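# Stocking the Cart, Week 4: Drawers and the People Who Fill Them 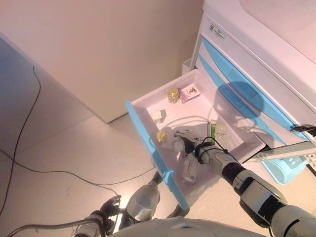 *Photo: Osian Hughes / course archive*

**Read before lab:** handout 9, pages 1 to 10.

A drawer on a medical cart starts the term tidy. By May it looks like a coat pocket. Small boxes lean on the walls or lie at an angle, and little bottles drift into the shadow at the front, where you will look last.

Notes from lecture:

- **Boxes stand, labels face up or out.** White boxes with small print all look alike at arm's length. Color helps — green, pink, blue — but color is a hint. Read the name anyway.
- **Small bottles and vials go together.** Give them a divider. A yellow cap is easy to spot until a box slides over it.
- **Open the drawer all the way.** The back left corner counts as part of the drawer, whatever last year's group believed.
- **Close one before opening the next.** Your shins will thank you.

Lab task: empty one drawer of the practice cart in room 344, sort it, and put it back in up to 10 minutes. Then trade with another pair and find what they ask for. Complaints about their system go on the back of the sheet, in full sentences.

Bring a pencil. The Zesstead labels don't take ink.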